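Nevwood is looking for two people to join the bin picking cell, Pirkgate site

We are looking for two cell technicians to join our small group at Pirkgate, and before we get to the pay and the parking we would like to tell you about our cable trouble, as it's the reason these jobs exist and it will tell you more about the work than a list of duties could.

Last spring our picking arm began letting go of blocks partway through a move. It didn't happen every time, or even every day, and for a good while we blamed the gripper, then the air supply, then (we are a little ashamed of this one) the blocks. The real fault was a signal wire in the bundle that runs along the forearm and around the wrist. It had been bent back and forth so many times that it had broken inside its jacket, where you couldn't see a thing, and it only opened up when the wrist turned far to one side. We logged 84 drops before we found it. One of them came down over the edge of the bin and landed close to a colleague's hand, and after that we stopped the cell and took a proper look at how we do things.

So we now want two people whose first job is to look after the cell, and who will feel quite free to stop it. You would check and reroute cables, keep the drop log, run slow test picks after every change, and help us write the fault drills we try out with our partners at Kanaujia. You'd also spend a fair amount of time setting blocks in a bin and watching very patiently, so please do like that sort of thing!

You don't need a degree. We would love to hear from people who have fixed cars, farm machines, elevators or stage lighting, and who write things down as they go. Some time around industrial arms is a help, and we'll teach you Pereo, our logging program, in your first weeks. You should be comfortable kneeling, and lifting up to 6 kilos.

The posts are full time, days only, starting in November. Everyone gets paid safety training before they go anywhere near a moving arm, and we mean everyone.

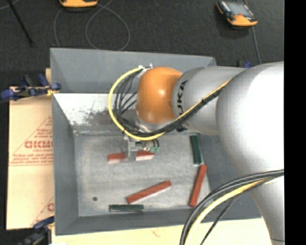 How to apply

Send us a page or so about a fault you chased down, and how long it fooled you. A resume is welcome too, but we'll read the page first. Please write to the Nevwood office at Pirkgate and put "cell technician" at the top.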